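Do Small Boxes Need Lids? A Report on Packaging for Small Electronics
Vellside Design Workshop, Term Project Report

1. Why we picked this

Our assignment was to choose a packaging claim and test it. We chose one from the Planora course reader, which says that a rigid box with a fitted tray "improves the user's relationship with the product." I didn't believe it when I read it and I'm not sure I believe it now. A phone-sized gadget gets unpacked one time. After that the box goes in a drawer, or the trash.

Still, people do keep these boxes. The question we settled on was narrower: when a small black box is lying open on a table, how easily can someone work out what goes where? We left out price, printing and anything to do with branding, partly for lack of time and partly because the reader already has plenty to say about those.

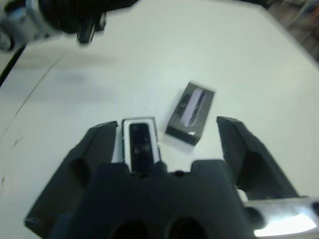 We also wanted to know whether color matters. Dark packaging is everywhere in this size range, and the usual explanation is that it looks expensive. Maybe it does. It also makes the inside corners hard to read, and two parts that are both black and both rectangular are easy to mix up.

2. What we did

We wrote a survey and handed it out at the Birkenbridge campus. We had hoped for 400 answers, which was silly, and got 59. Each person was asked how they open, empty and repack a small box, and what they do with it later. Then we held 2 short sessions where people laid the parts of a box on a table and put them back together without instructions.

The table had a white top. That was a choice, and I argued against it — almost anything black stands out on white, so the setup makes dark packaging look clearer than it would on somebody's cluttered desk. I lost the argument. Readers should keep it in mind when they get to the results.
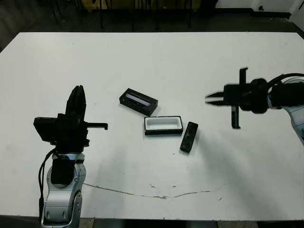
Does a pale lining help people tell a tray from its lid?
It helps with finding the open side, but our sessions gave no sign that it helps with anything else. People still tried the parts in more than one position before they fit.

3. Results, such as they are

Most of the survey answers said repacking was "easy" or "very easy." The table sessions didn't look that way. People turned parts over, set them down, picked up the other one and started again. I think the survey question was badly worded, and that people were answering about some ideal box in their heads.

The Planora reader says a snug fit signals quality. What we heard more often was that a snug fit is annoying. A lid that slides down slowly is pleasant the first time. By the third time people were pushing on it with a thumb. Again, this is a small group, mostly students, mostly in a hurry for lunch, and I wouldn't build a product on it.

One thing did hold up in both parts of the project. When two pieces are close in size and both black, people guess. A notch, a ribbon or a bit of print on one of them would probably fix it. We didn't test that, so it stays a guess of ours.
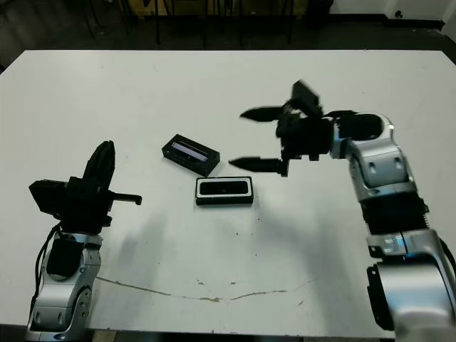
Godinho read the draft and objected that we were blaming the color for a problem of shape. Make the lid clearly deeper than the base, the comment went, and you can paint both of them black and people will still get it right.

That's a fair point, and our data can't settle it. We never had a light-colored set with the same dimensions. The comparison should have been in the plan from the start.

4. What I would change

I'd drop the survey or cut it to 5 questions. I'd film hands during repacking and skip asking for opinions until afterward. I'd also use two tabletops, one light and one dark, and see if the "clear" dark box is still clear on the second one.
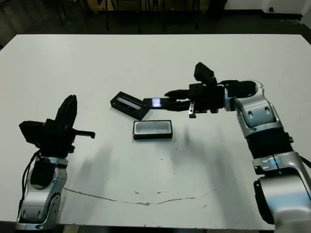 Figure 4. Small black containers on the white tabletop.

As for the claim we started with, I can't say the fitted tray does nothing. It holds the product still in shipping, and that is worth having. Whether it does anything for a "relationship" is a different matter, and the reader offers no evidence for it. Our group split on the wording of this section — the version here is mine, and the others agreed to let it stand if I noted that the sessions were too short to rule the claim out. They were too short.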